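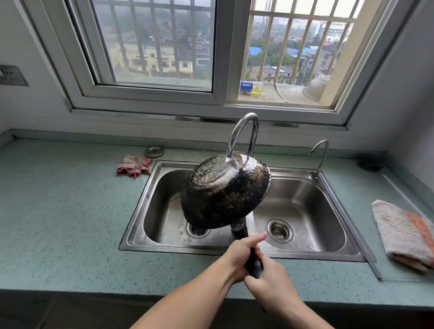 Station 2, sink: rinsing the underside of the pan.

Camargo Student Robotics Project
Household Task Recording: Kitchen Station Inspection
Site: Tellero, kitchen
Inspected by: Quyên Sầm
Period: January

1. Recording station

1.1 Head camera strap secure, no slipping when the wearer looks down. Satisfactory.
1.2 Both hands remain in view during the task. Satisfactory. Wearers are to keep the work over the sink.
1.3 Battery pack and cables worn at the back, clear of water. Needs attention. One cable clip is missing; Remside has been asked for a replacement.

2. Sink and water

2.1 Faucet flow adequate for the rinsing task. Satisfactory.
2.2 Drain strainers cleared between takes. Needs attention. Dark specks around the strainer in the left basin. Students shall clear both basins before the next take.
2.3 Pan held by the handle with two hands. Satisfactory.

3. Counter and surroundings

3.1 Cloths kept back from the sink edge. Comment: one checked cloth and one folded towel on the counter. Acceptable, provided neither is moved during a take.
3.2 Wall outlet to the left of the sink. No chargers may be connected here while water is running.
3.3 Window bars in place. Satisfactory.
3.4 Items on the outside ledge. Needs attention. Bring in the oil bottle and the metal basin before recording begins.

4. Records

4.1 Task labels entered in the Ninda log. Incomplete. 32 takes entered, 8 without a label.
4.2 Student sign-in sheet present. Satisfactory.

Result: approved for further recording once items 1.3, 2.2, 3.4 and 4.1 are closed.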